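Automation | Features

Laundry Day at Revport

Last updated: July

The open day started at 2 on a Friday, and by then most of the visitors had already found the washing machine.

Revport rents one long room on the ground floor of a former parts depot. The company collects recordings of people doing household chores, which are then used to train robot arms. Until this summer it let in only customers. Felicja Grabowska, who runs the floor, said the neighbors had been asking what all the appliances were for.

Workers there don't steer a robot. They hold a gripper by the handle, squeeze a trigger to close its fingers, and do the chore themselves. A camera on the gripper records each attempt, and the square printed markers help the software work out where the tool is. Grabowska said a new hire needs 3 days before the recordings are worth keeping.

"People go too fast at first," she said. "They do it the way they would at home."

Laundry is this season's subject. The team wants 3,000 usable recordings of it and had 600 on the morning of the visit. Opening the door, pulling out a shirt and turning the dial are each logged as separate tasks. Shirts are the slow part. A sleeve wraps around something else and the whole load comes out together. 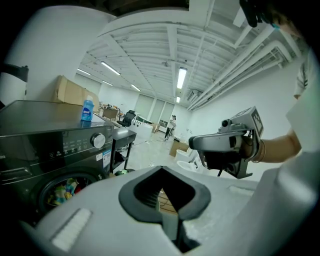 A hand-held gripper at work near the washing machine at Revport, with desks at the back of the room.

Visitors were allowed to try. My own turn went badly. The grip is comfortable enough, but you lose all feeling for the cloth, and I dropped a sock twice before handing the tool back.

Tadeusz Zieliński, who checks the recordings, was more interested in the failures than I expected. He keeps some of them, he said, if the person recovers well. The rest are deleted the same evening.

The arm that will learn from all this, a model called Lallari, was not running on Friday. Grabowska hopes to show it at the next open day. Kitchen work comes after laundry, starting with drawers.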